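Dundberg Greifzelle DG 606 mit Simulationspaket

Startseite > Handhabung > Greifzellen > DG 606

Artikelnummer 3327-263
Lieferzeit auf Anfrage
Preis auf Anfrage, Simulationspaket im Grundpreis enthalten

Die DG 606 ist eine Zelle mit einem Arm und einem Zweifingergreifer für leichte Teile: Lampenschirme, Gehäuse, Kappen, Schalen. Sie wird an Packplätzen und in der Vormontage eingesetzt. Wir verkaufen sie seit mehreren Jahren und raten ungefähr jedem dritten Anfrager davon ab. Warum, steht weiter unten.

Was die Zelle übernimmt

Greifen, Anheben, Ablegen. Das Teil muss in den Greifbereich passen und darf sich unter leichtem Druck nicht verformen. Mischkisten gehen, wenn die Teile vorher im Simulationspaket angelegt wurden. Glänzende oder durchscheinende Oberflächen bleiben schwierig, selbstleuchtende erst recht. Wer so etwas im Sortiment hat, sollte einen Versuch mit den eigenen Teilen verlangen, und zwar mit denen aus der laufenden Fertigung und nicht mit den schönen vom Messestand.

Was sich für die Leute am Platz ändert

In den Prospekten der Branche steht gern, die Beschäftigten würden »entlastet«. Bei Drindska, wo zwei Zellen am Packband laufen, hat sich die Arbeit vor allem verschoben. Gehoben wird weniger. Dafür wird nachgelegt, quittiert, gewartet und nachgesehen, warum die Zelle steht. Im ersten Monat waren es 140 Stopps, die meisten nach wenigen Sekunden behoben, aber jeder davon unterbricht jemanden, der eigentlich etwas anderes tun sollte. Ob das die leichtere Arbeit ist, wird in der Früh- und in der Spätschicht unterschiedlich beantwortet.

Rechnen Sie außerdem damit, dass die Zelle den Takt vorgibt. Am Handarbeitsplatz konnte man vorarbeiten und dann in Ruhe Kartons holen. Das geht mit der DG 606 nur, wenn ein Puffer eingeplant ist. Wir planen ihn ein, wenn man uns lässt. Gestrichen wird er trotzdem oft, weil er Stellfläche kostet.

Eine Personalrechnung machen wir nicht. Wer eine braucht, soll sie mit dem Betriebsrat aufstellen, am besten vor der Bestellung.

Simulationspaket Kilatia

Zum Lieferumfang gehört Kilatia, unsere Umgebung zum Anlegen und Erproben von Greifaufgaben. Teile werden als vereinfachte Modelle eingelesen, die Sicht entspricht der einer Kamera am Greifer. Das spart Versuche an der echten Zelle, ersetzt sie aber nicht. Die Modelle sind grob, das Licht ist gerechnet, und eine Tischplatte in der Simulation hat weder Staub noch Klebebandreste. Ein Griff, der in Kilatia gelingt, ist ein Kandidat für den Versuch am Platz, mehr wollen wir dazu nicht versprechen. 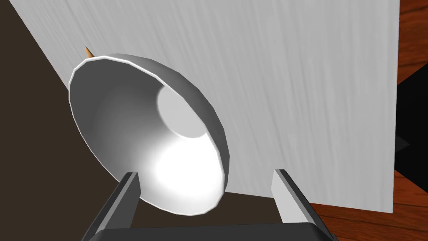

Kilatia, Ansicht vom Greifer aus: heller Lampenschirm vor den geöffneten Fingern.

Die Bedienung lernt man in zwei Tagen, das Anlegen neuer Teile dauert länger. Planen Sie dafür eine feste Person mit freigestellten Stunden ein. »Das macht die Schichtleitung nebenbei« hat bisher in keinem Betrieb funktioniert, den wir betreuen.

Lieferumfang

Arm mit Zweifingergreifer
Steuerung und Bedienpult
Kilatia, eine Arbeitsplatzlizenz
Einweisung vor Ort, zwei Tage
Ersatzfinger, ein Paar

Nicht enthalten: Schutzzaun, Puffertisch, Risikobeurteilung der Gesamtanlage

Zubehör

Puffertisch Tanui, höhenverstellbar
Weitere Lizenz Kilatia
Wartungsvertrag – mittwochs keine Termine vor Ort

Anfrage

Schicken Sie uns bitte drei bis fünf Musterteile und ein kurzes Video vom heutigen Arbeitsplatz. Reden Sie vorher mit den Leuten, die dort arbeiten, sie wissen meist ziemlich genau, welche Teile Ärger machen werden. Die Musterteile gehen auf Wunsch zurück, das Porto übernehmen wir.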